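From: Joana Sampaio
To: robotics-club list
Subject: Re: [club] Sandwich task for the Sirby round

On an evening in July, Hsu wrote:

> Hi all, the rules for the Sirby round are up and the lunch
> task is worth 100 points out of 300. I think we should put
> everything we have into it. Bondow's policy gets the sandwich
> out of the basket nicely and with 6 more sessions of demos I
> am sure we can stop writing special cases altogether. Can
> everyone agree so that I can put the bookings in?
> Hsu

I can't agree yet, sorry. I've read the rules twice and I've been through Bondow's recordings, and I don't see where "nicely" comes from.

My first worry is what we're counting as a success. In the log a run is marked good if the sandwich leaves the basket. The rules want it lifted, carried to the plate and put down with the wrapper still closed. Those are four different things and we've been scoring one of them. If I go back and mark the same runs the way a judge would, I don't expect to like the number, and I'd want to see it before we book a room for 6 evenings.

My second worry is how we set up. Whoever resets the basket seems to put the sandwich down in much the same way, more or less in the middle, up on its narrow edge, with the cut side to the camera. I do it too. It's the natural way to put down a triangle if you'd like a gripper to get hold of it. The judges won't be so kind. They may lay it flat, or push it against the wall of the basket where there's no room for a finger to get down beside it. Have we got a single demo of that? I looked and gave up.

Have a look at the wrist view from one of the runs, with the jaws open and the sandwich between them further up:

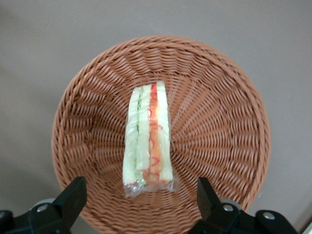
Plirkine says I'm being unfair on the policy, that every team starts with the easy poses and adds the awkward ones later, and that the script we used last term couldn't do the easy ones either.

Fair enough about the script, I wrote half of it and I don't miss it. But "later" is doing a lot of work there. We said later about the drawer task as well, and we turned up with a drawer that opened from one side of the table.

Then there's the wrapper. Clear plastic throws white highlights over the bread and they move when the arm moves. I don't know how much the policy minds. Bondow thinks not at all, but all the recordings I opened were made under the same lights, so I don't see how any of us could know. The hall at Sirby has windows down one side. The loose bunch of plastic at the bottom end bothers me more – if one finger closes on that and the other on the filling, we'll get a lift that looks fine for a second or 2 and then swings.

I'm also not keen on dropping the special cases. The check that stops the wrist from going too low over the rim is a special case. It's ugly and I'd still like it to be running when there are people leaning over the table.

So before any bookings, could we do one session like this:

- someone who isn't driving places the sandwich, and the driver looks away while they do it
- flat, on its edge, against the wall, pointing every way round
- blinds open for half the runs, closed for the rest
- score it by the Sirby sheet, all four parts, and write down the bad ones too

If it holds up I'll happily sit through all 6 evenings and bring the biscuits. If it doesn't, I'd rather we gave the time to the sorting task, where we know what goes wrong and can mostly fix it.

Hsu, I know you want an answer by the end of the week for the room. Please put me down as a no for now, and as a yes for the one session. I can do any time after 5 pm. Bondow, could you put the raw recordings in the shared folder, and not only the ones in the highlights clip? Plirkine, if you've still got the spare finger tips please bring them, the chamfered ones, as I'd like to have a set in the box before we start pushing things into wicker.

Joana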